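Crease-recovery finish, second look

June 23, 2025
By Thongchai Prasertsri
2 min read

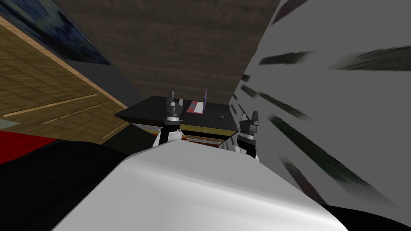 Still don't believe the Bristau numbers. Their sheet says the finish holds its crease recovery through repeated washing, and the graph has no error bars and no mention of detergent. I asked in March which detergent they used and got the same PDF back with a new cover page.

Ran the Skoltero cotton again this morning. Untreated strips came out at 121 degrees, warp direction, which matches what Facundo got. Treated strips were better, sure. But they were cut from the middle of the roll and the untreated ones came from near the selvage, so I wouldn't hang a curtain on that comparison. Facundo thinks I'm fussing. Maybe. He also thought the last softener was a miracle until we rinsed it properly.

Loading weight: 1000 g on everything. Somebody's old note on the clipboard says 500 and somebody else crossed it out without initials. Please initial things!

Smell is worse after ironing. Vinegary, with something fishy under it. The Ulldale people say it goes away. It hasn't gone away from my sweater.

Also not sold on Matoušek's idea that conditioning overnight is enough. Lot 353 sat overnight and still read differently at the two ends of the rack. The end by the radiator pipe gave the nicer numbers, and guess which end the treated strips were on.

To do:
- recut both sets from the same part of the roll
- swap rack positions halfway through
- wash with plain detergent, no softener, then measure again
- ask Bristau about the detergent a second time, by phone

Gallardo has the good shears. Need them back before the recut.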